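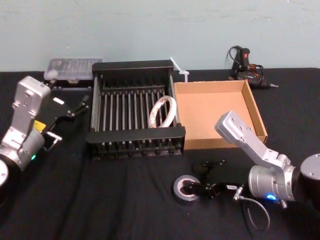 Table with the black cloth on, dish rack and assorted household and craft bits.

Dec 16, 2021
Clollura workshop, paste book

Wheat starch paste, second round of trials. Carries on from the July entry, which stopped when the old starch ran out. The question is the same as then: does the Lerari starch give a paste we can use for both lining and repair, or do we go on keeping a separate one for each?

Materials
Starch: Lerari, the new sack, opened this morning. Batch label copied on to the inside cover. Finer to the touch than the old stock and slightly whiter. No smell.
Water: filtered, from the jug. Tap water not used at any point, including rinsing the sieve.
Paper: Tlapale, the thin weight, cut with the grain along the long side. Backing is the cream offcut stock from Mastby, which we have plenty of and which behaves consistently.
Pan: the small one with the thick base. The thin pan scorched in July and is not to be used for paste again, whatever the label on its lid says.

Cooking
Starch left to soak in cold water until it had settled hard at the bottom, then the water poured off and replaced. The first water came off faintly cloudy. Repeated once and it came off clear, so stopped there.

One part starch to 5 parts water by volume, same as the July batches so the results can be compared. Kamran prefers to weigh. I agree it is better practice but the earlier figures are all by volume and I do not want to change two things in one round. He weighed the water afterwards anyway and got 499 g against the 500 the jug claims, which is closer than I would have given the jug credit for. Marked on the jug.

Heat kept low. The mixture stayed thin for a long time and then thickened all at once, as usual. With this starch the change is sharper than with the old one. There is very little warning: a slight drag on the spoon, then the surface goes from white to grey and translucent. Stirring has to be quick from there or the layer against the pan sets first and breaks off into the rest as lumps. I was a little slow and got a few. They sieved out.

Kept on the heat after thickening, stirring all the time. In July I took it off early and the paste was chalky and let go after drying. Longer cooking gives a glossier paste and a better hold. Khadija's rule is to cook until it falls off the spoon in a sheet and then carry on until your arm objects. I have no better measure to offer. The timer was started late, so no cooking time is recorded for this batch. Next time start it when the pan goes on, not when it thickens.

Poured into the bowl, skin prevented with a thin layer of cold water over the top. Left to cool fully before sieving.

Sieving
Horsehair sieve, twice through. The first pass is hard work with a paste this stiff. Used the flat wooden spatula and pulled towards me, holding the rim down with the other hand. The second pass went easily. Texture after the second was even, with no grain when rubbed between finger and thumb.

The sieve needs restretching. There is slack on one side and paste collects there. It will last a few more batches.

Thinning
Divided into two bowls.

Bowl A: thinned with the stiff brush, adding water a little at a time, to the consistency of single cream. For lining.
Bowl B: left much thicker, like soft butter. For repairs and edges.

Thinning A took longer than expected. The Lerari paste resists water at first, slides about in the bowl as a lump, then gives way and takes it up quickly. The temptation is to add more water during the resisting stage. Don't. Work it dry until it loosens, then add.

Test 1, lining
Tlapale sheet pasted out on the glass, brushed from the centre outwards, lifted with the stick and laid on the Mastby backing. Smoothed through a dry sheet.

Good wet slip. The sheet could be moved slightly after laying, which was not the case with the chalky July batch. Two small bubbles near one corner went down under the smoothing brush without needing to lift. No paste came through to the face.

Dried between blotters under the board. First change of blotters done before lunch. The sheet was flat when last looked at, with a slight curl at the free end, where the weight did not reach. The board is too short for this size of sheet. Either cut the samples down or use the long board from the back store, which would mean clearing it.

Test 2, torn edge repair
Torn strip of Tlapale, feathered with a wet line and pulled by hand. Paste B applied with the small brush, then the excess taken off on a scrap before laying. Strip set across the tear, pressed with the bone folder through release paper, weighted.

Hold when first checked was firm. Slight shine along one side of the join, visible in raking light only. Paste was too generous on that side. It may dull down once fully dry. If it doesn't, the answer is less paste, and I would not blame the starch for it.

Test 3, reversibility
Taken from the July samples, because today's are not ready to be pulled apart. A damp blotter was laid on the lined area and covered with film. The lining released cleanly at the corner and needed a second damping further in. Some residue on the backing, removed with a damp swab. This is the old starch and only gives us something to compare against. The same test on today's sheet goes in the next entry.

Notes from Khadija
She came in at the thinning stage and tried both bowls with her own brush. Comments as given: A is good, perhaps a touch thin for anything heavier than the Tlapale. B is a bit short, meaning it breaks when pulled and does not string. She thinks a day's rest in the cold would improve it. She also pointed out that the brush I was using for B had been left standing on its bristles at some stage and now has a permanent bend. It does. Moved to the glue pot, where shape matters less.

She would like to see the thick paste tried on the spine linings before we commit to it. Agreed. There are two old ledgers with no covers that can be used for this, on the lower shelf behind the press.

Stock and cost
The old starch came in small bags and we ran out at bad moments. The Lerari sack is 2,000 g and will see us through to summer at the present rate, provided it stays dry. Decanted into the lidded tub, remaining portion folded down in its own sack and clipped. Keep it off the floor. The bottom shelf by the door gets damp in wet weather – the last lot of blotters went cockled there.

Mastby have changed how they pack the backing offcuts. They now come rolled, so every sheet wants to be flattened before use. Kamran has written to ask for flat packing. If they refuse, damp and press a batch overnight and keep it ready.

Storage of the paste
Both bowls covered and put in the fridge, labelled with contents and batch. Water on top of B to be changed daily. No preservative added. Throw out at the first sign of pink spots or a sour smell, and do not try to rescue it by sieving. This was attempted once and the samples had to go too.

Problems to fix
Sieve slack, as above.
Board too short.
Cooking time not recorded.
The thermometer reads differently depending on how far it is pushed in, so no temperatures are given in this entry. The ones in the July entry should be treated with suspicion. I have pencilled a note there.
Brush labels have washed off again. Tie-on tags perhaps.

Next
Pull blotters on Test 1 in the morning and look at the curl.
Repeat Test 2 with rested paste B and less of it.
Spine lining trial on the ledgers, Kamran to prepare the spines and scrape off the old glue.
Weigh a batch alongside the volume measure so that we have both figures and can stop arguing about it.
Order release paper – four sheets' worth left on the roll, possibly less.

Later, same day
Checked Test 2 again before locking up. The shine has gone down a little. Join flexes with the sheet and shows no lifting at the feathered edge. Left it under the weight.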